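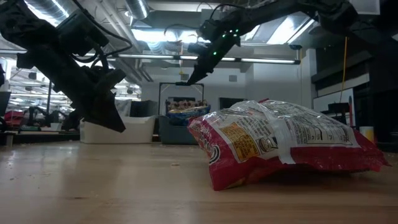
Mivham After Dark: The Complete Series (DVD box set)
Label: Stuvine
Item 3343
In stock, ships Monday to Friday

I have wanted to sell this box for as long as I've had a store! If you grew up near a TV that could pick up the Antwi channel, you already know the theme tune and you're humming it now. If you didn't, let me try to explain a show that was part talk show, part sketch comedy and part people falling into a paddling pool.

Seidu Abugri hosted from behind a desk that got smaller every season (a running gag that starts in the second episode, and I missed it completely the first time through). Each night had a guest, a band, two or three sketches and a game at the end where someone from the audience played for a prize that was always worse than it sounded. The "weekend away" is my favorite. I won't spoil it.

The sketches were mostly written by Kojo Asante, who also turns up in lots of them, usually as a man waiting for something. Bus, elevator, soup. The elevator one runs for nine minutes with hardly a word in it and I have watched it more times than I'd like my family to know.

What you get
All five seasons, 2496 minutes of show, spread over 2 fat plastic cases in a card slipcase. The episodes are in broadcast order and they're whole, so you get the bands too. The old single-season discs dropped most of the music, and the show felt choppy without it.

There's a booklet with an episode guide and a long interview with Abugri about the early days, when they taped two shows back to back on a Thursday and the second audience had to wait in the parking lot. It's small print. Bring your reading glasses.

Extras
Outtakes for every season, a tour of the set, and the pilot, which has a different desk and a different theme tune and is a bit of a mess (I love it anyway). Asante does commentary on six episodes. He goes quiet for long stretches and then laughs at something he won't explain, so I'd save those for after you've seen the episodes the normal way.

Picture and sound
Seasons one and two were shot on tape and they look like it. Colors are soft and there's a bit of flicker along the bottom in the first few episodes. From season three on it's much cleaner. Sound is plain stereo the whole way through and the dialogue is easy to follow, though the band numbers are LOUD compared to the talking, so keep the remote close.

English subtitles on everything except the commentaries.

Will it play on my machine?
The discs are region free, NTSC. I've run them on my living room player and on a cheap external drive plugged into a laptop and had no trouble with either. There is no download code in the box, and I don't know of any plans for one. I did ask.

Where to start
People ask me this a lot. I'd skip ahead to season two, episode four, the one with the paddling pool, and go back to the beginning once you're hooked. Season one is slower – they were still working out how long a sketch should be – but it gets better fast. Season five is the odd one. New set, new band, the audience sits on both sides. Some fans can't stand it. I think the last three episodes are as good as anything they made.

Also from Stuvine
If you already own the series, item 3791 is the Buteo special, the one-off reunion hour with the whole cast on a very small stage. It is not in the box, so please don't order the box expecting it! The two together go out in one package and you only pay shipping once.

Returns
Unopened sets can come back within 30 days. If a disc skips, email me the season and disc number and I'll send you a replacement disc. You don't need to mail the whole set back.

The next delivery from Stuvine is due in March, and I'm taking names for it now in case this batch sells out.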